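Mirkton Mug Library: Frequently Asked Questions

What is the Mug Library?
A lending collection of mugs, housed in the old Dekel Building on the ground floor. You borrow a mug, drink things out of it for a while, and bring it back. People have told us this is a strange idea. Many of them now have cards.

How many mugs do you have?
1,984 at the last count. Of these, 1,619 can be borrowed. The rest are chipped, in repair, or too ugly to leave the building without supervision.

How long can I keep a mug?
90 days. You can renew once, by email or at the desk, unless someone else has asked for it.

What happens if I break one?
Bring us the pieces. All of them, please, including the one under the fridge. We charge a small flat fee and try to glue it. A glued mug becomes a pencil mug and goes on the shelf by the door.

Can I put a library mug in the dishwasher?
Look at the dot on the base. Green means yes. Red means wash it by hand. No dot means the last borrower didn't look at the base either.

Do you take donations?
Yes, with limits. The shelves hold 2,000 and we can all do the subtraction. We are closed to anything from a bank, a conference or a fun run. Handmade mugs are welcome, even first attempts — we have a soft spot for a handle put on at a hopeful angle.

Do you have the Clekance set?
We have five of the six. If you have the sixth, there will be no questions and no late fee.

Who was Dumitrescu, and why is there a Dumitrescu Shelf?
The shelf came with the name already painted on it. We have asked the neighbors and learned a lot about other things.

Can I reserve a mug?
Yes, up to three at a time. Reserved mugs wait at the desk for a week. The big blue soup ones go fast in March and nobody wants them by June.

Are travel mugs included?
No. They have lids, and the lids leave home on their own.

Is there a fee to join?
The card is free for anyone living in Mirkton. Everyone else pays the yearly visitor rate posted at the desk.

Page last updated April 21, 2022
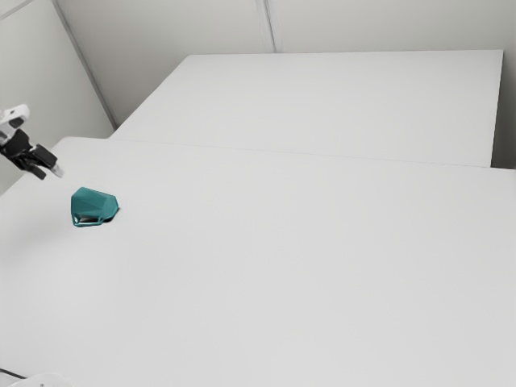 A teal mug on its side, computer rendering.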